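About Pitent

Pitent is a machining and restoration company in Burcombe. The company was formed in 2000 by Signe Halvorsen and Britt-Marie Brekke to make replacement parts for stationary engines, mill gearing and small pumping plant for which the original manufacturer no longer exists. Work is carried out for museums, preservation societies, drainage authorities and private owners.

What we do

Most orders begin with a worn or broken part and no drawing. The part is cleaned, measured and drawn, and the drawing is sent to the customer for approval before any metal is cut. Where the part is missing entirely, dimensions are taken from the mating surfaces. Site visits for this purpose are charged by the day.

Standard work includes valve spindles, governor parts, bearing shells, keys, glands, gear blanks and flanged fittings. Bores up to 32 inches can be measured on site. Larger cylinders are surveyed in sections and quoted separately. We cut imperial and metric threads, and we hold taps and dies for most of the obsolete thread forms found on equipment of this type.

Pattern making is done in house. Castings are poured by an outside foundry and returned to us for machining. Customers who wish to keep the pattern may buy it at cost. Patterns not bought are stored for 40 months from the date of the invoice and then recycled.

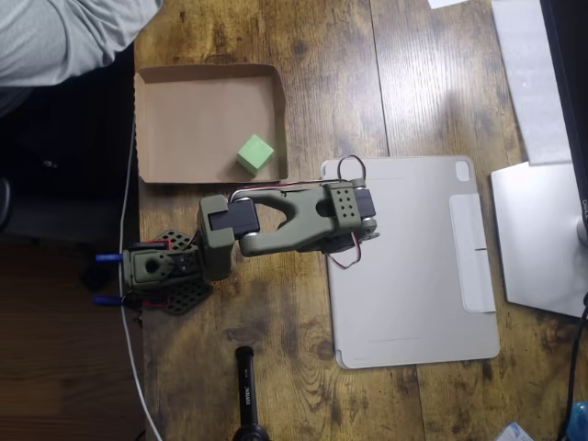

Drawings are kept without a time limit. The drawing register now includes the complete set for the Lundgren pumping engine, which was re-bearinged in two stages, and the Elberg sawmill line shaft. Owners of similar machines may order copies of either set. A charge is made for printing and postage only.

People

Signe Halvorsen trained as a toolmaker and is responsible for machining, inspection and scheduling. Britt-Marie Brekke is a mechanical engineer. She handles survey work, drawings and material selection, and she signs off all calculations for rotating parts and pressure parts. Inquiries about a job in progress should quote the job number and will be passed to whichever of them is running it.

Materials and records

Steel, bronze and gray iron are bought with mill certificates. Copies go out with the finished part. If the original material cannot be matched, the substitute is named on the drawing and again on the invoice. Each part over 2 pounds is stamped with the job number on a non-working face. Museum customers may ask for the stamp to be left off, in which case a tag is supplied.

Sponsorship

The company pays for the annual boiler inspection at the Burcombe waterworks open weekend and supplies gland packing to the site. The engine there is run on the Saturday, starting at 10 a.m.

Visits and deliveries

The workshop is open to customers by appointment. Parts sent by carrier should be drained of oil, labeled with the owner's name and packed in a crate that can be reused for the return trip. The workshop closes for the second half of December, and no deliveries can be accepted during that time.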